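Capítulo 6
Comparación de manos y pinzas en simulación

Elegir el efector final de un robot es una decisión que se toma pronto y se corrige tarde. En el capítulo anterior vimos cómo se modela un brazo y cómo se ajusta su controlador. Ahora dejamos fijos el brazo y el controlador y cambiamos lo que va montado en la muñeca.

El caso que recorre el capítulo procede del banco de pruebas Trikimley, que Silvia Hubáček y Bjartur Þrastardóttir prepararon para comparar una pinza de dos dedos, la Panico, con una mano de varios dedos, la Honkanen. Cada efector realizó 700 intentos de agarre sobre alimentos y vajilla – objetos de forma irregular, fáciles de aplastar o de volcar.
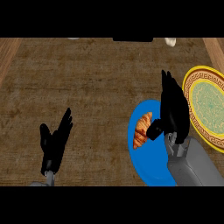
¿Por qué se compara primero en simulación y después en el laboratorio? Porque en simulación se puede repetir la misma posición inicial con todos los efectores, y un agarre fallido no daña el equipo.

De los 700 intentos, la pinza falló 141 y la mano 122. La diferencia es pequeña y no basta para preferir una de las dos. En el apartado 6.2 separaremos los fallos por tipo: contacto prematuro, deslizamiento y cierre incompleto. En el 6.3 estudiaremos el efecto de la cámara, ya que parte de los errores atribuidos a la mano venían de una mala estimación de la pose del objeto.

Conviene tener a mano las tablas del apéndice B. Los ejercicios 1 a 4 solo requieren el apartado 6.1.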